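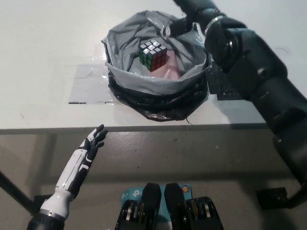
Talta cell, November walk-round, my notes beside each line as usual. I started with the black arm on the right and worked back to the white hand. Wrist band on the arm is seated, I couldn't wiggle it. The arm was over the rim with its end against the grey liner while I checked reach, and there's plenty of slack in the folds there, so no complaint from me.

1. Arm joint bolts – OK. Gave 2 of them a nip up, both on the lower segment.

2. Bench clamp – OK, but the paint mark has worn off. Daryna Panasiuk has the pen!

3. Tape on the clear sheet – PASS for now. Two strips on the front edge, and I'd love a third before the next run.

4. Bin liner – OK. Cube's still our test piece, please leave it in there.

5. White hand, open and close – OK, some 1000 cycles since the last grease.

6. E-stop – OK, pressed it twice.

7. Spare gripper pads – NOT DONE. Wokard order 1241 hasn't turned up, will chase it after lunch.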